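# Getting a white ring off a dark glossy coffee table?

**sorkumgirl80** · August 13, 2018

Hi all, I'm in a rental in Sedville and the coffee table belongs to the landlord, so I'm a bit nervous about this one. 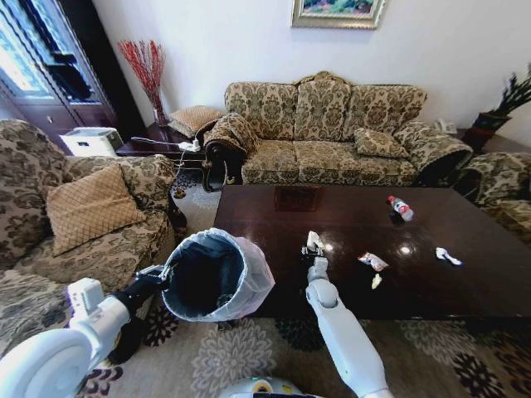 *The coffee table in the living room, mid tidy-up.*

It's dark wood with a really glossy finish, and somebody (okay, me) put a mug of tea straight down on it with no coaster. Now there's a cloudy white ring the size of the mug, down the far end. I can't feel it with my fingernail, it's only a colour thing. I've wiped it with a damp cloth and then with a dry one and it didn't budge. My aunt says mayonnaise, my neighbour says toothpaste, and the bloke at the hardware store tried to sell me a whole refinishing kit for $80. Has anyone fixed one of these without making it worse? Inspection is in October so I've got a bit of time.

---

**Flolter** · 499 posts

If it's white and smooth you're in luck, it's moisture sitting in the finish and hasn't reached the wood. Dark rings are the nasty ones.

I've done this on my nan's sideboard and a couple of op shop tables. Leave it a few days first, sometimes they fade by themselves. If it's still there, lay a clean cotton tea towel over it, folded once, and run a warm iron over the top for a few seconds. No steam!! Empty the water out completely. Lift, look, repeat. Mine took six or seven goes before it was gone, and I nearly gave up after three.

Try it somewhere out of sight first (under the lip is good) and keep the iron on the lowest setting. Some finishes go soft if they get too warm and then you've got a tea towel pattern in your landlord's table. Ask me how I know.

Mayo does work sometimes, it's the oil. Leave it on overnight and wipe it off in the morning. Smells a bit.

---

**veloso_dad** · 1362 posts

Agree with most of that but please skip the toothpaste. It's an abrasive, and on a high gloss top you'll swap a white ring for a dull patch that catches the light every time you sit down. I did exactly that to our dining table and ended up paying $390 to have the top redone.

I'd go the mayo before the iron, personally. Less to go wrong.

---

**gumnut_kel** · 12 posts

just put a plant on it lol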